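Visit Report: Korstead Open Day
May 27, 2019

Korstead opened its doors to visitors for the first time in two years, and I went along with a simple list of things I wanted to see. The company tests robot arms on jobs that people still do by hand, in workshops and at home. It rents the ground floor of the old Chávez printing works, a ten-minute walk from the train station. Parking is poor. Take the train if you can.

The tour groups were limited to 10 people. Ours was led by Rodrigo Matos, who runs the test hall and has been with Korstead for four years. He talked quickly and took questions as they came, which meant we ran late at every stop.

The first stop was laundry. A two-armed machine called Tindon picks a towel out of a pile, looks for a corner, then looks for a second corner and folds. It took 4 minutes for one bath towel. The second towel went faster. The third came up with both grippers holding the same corner, and the machine shook it for a while before an operator pressed the stop button. Matos said shirts were being worked on but would not be shown that day.

Next was dish loading. The plates went in well. Bowls went in if they were all the same size, and the staff had made sure they were. Someone in our group asked about a greasy frying pan and was told that pans were planned for October.

After a coffee break we moved on to the shop-floor section, which I had come for. Our own repair shop takes in used office computers, strips them, replaces what is worn and sells them again. Most of the labor is in opening cases, pulling memory and drives, and putting new parts in. It is dull work and hard on the fingers, and I would be glad to hand over part of it.

The computer bench uses one arm over slatted aluminum tables. The tower lies on its side with the side panel off. Before the demonstration we were allowed to walk up and look at the machine for a few minutes. The socket lever was up and the memory slots were bare, with the graphics card still plugged in and the drives in their blue carriers.

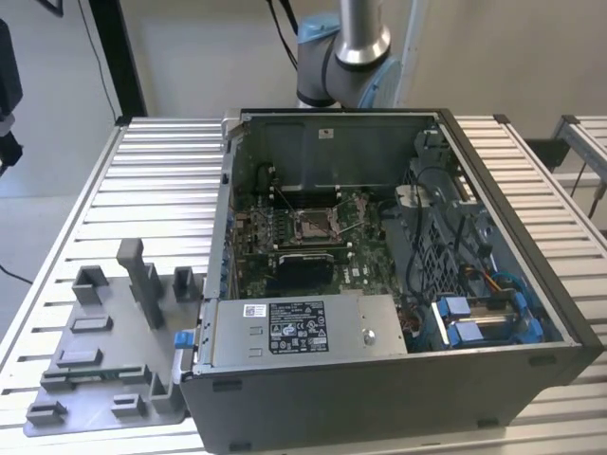 Can a robot arm rebuild a used desktop computer without help yet?

Going by what Korstead told us, it can do single steps such as seating a memory module in a known case, but a person still has to handle the cables, the screws and any model it has not been set up for.

The demonstration itself was memory only. The arm lined up the first module, pushed, backed off and pushed again until the latch closed. Matos gave their success rate as 9 out of 10 on this case. On a case it has not been taught, they do not quote a number. Setting up a new model takes almost 4 hours, mostly spent making holders and teaching positions. We see a lot of different models in a month, so that figure matters more to me than the speed of the arm.

I asked about the processor. He said the pins are the problem – a person feels when a chip is sitting wrong, and their force sensor is only partly there. They had damaged boards while learning this. He would not say how many.

The last stop was a stand run by Zestov, a supplier that sells grippers and quick-change fingers. The soft fingers for fruit and glassware were good, and I took a price list. The catalog has 100 pages and no index.

For our shop the answer for now is no purchase. Memory seating alone does not save enough time, and drive removal was not on show. I left my card and asked to be told when they have drives working. Matos said visitors with their own parts can book a half day on the bench, and I plan to send two of our most common cases.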